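Trorum Home Support – Ticket 1547: Plates leaning and sliding in Eleo dish rack
Opened by: Ecaterina Toma. Status: closed, July
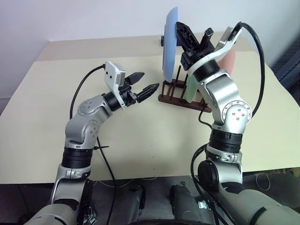 Rianne Jacobs replied at 9.15: Hello Ecaterina, and thank you for writing in. Could you let us know how wide your plates are across the top, and whether the rack rocks at all when you press on each corner in turn? With the Eleo it's nearly always one or the other.

Ecaterina Toma, 10.47: Hello Rianne, thanks for such a quick answer! I've been round the corners and yes, there is a bit of a wobble at the back left. I'd never have noticed if you hadn't asked. The dinner plates are 27 cm and they're the Nwosu ones with the thick rim, which my sister gave us when we moved, so I'd be sorry to have to change them. They stand up well enough at first, but if I bump the table they lean over and knock against each other, and I've already got a small chip in one.

Rianne Jacobs, 11.05: Oh, what a shame about the chip. Let's sort the wobble first. Turn the rack over on a tea towel and look at the four rubber feet – one may have worked its way out a little. Push it in hard with your thumb and give it a quarter turn. Then try the plates again, all facing the same way, with an empty slot between each one. Thick rims do like a bit of room.

Ecaterina Toma, 14.20: Foot was half out, you were quite right. It took a fair bit of pushing (I ended up kneeling on the chair) but it's in now and the wobble has gone. The plates are much steadier with the gaps. The biggest one still leans slightly.

Rianne Jacobs, 14.47: Try that one at the end, where the side of the rack can help hold it. I'll put a spare set of feet in the post for you as well, no charge.

Ecaterina Toma, 16.15: Moved it to the end and it's stayed put all afternoon, even with the children leaning on the table doing their homework. Thank you so much, please do close this.

Resolution: rear foot refitted, plates spaced out. Spare feet sent, 1 set.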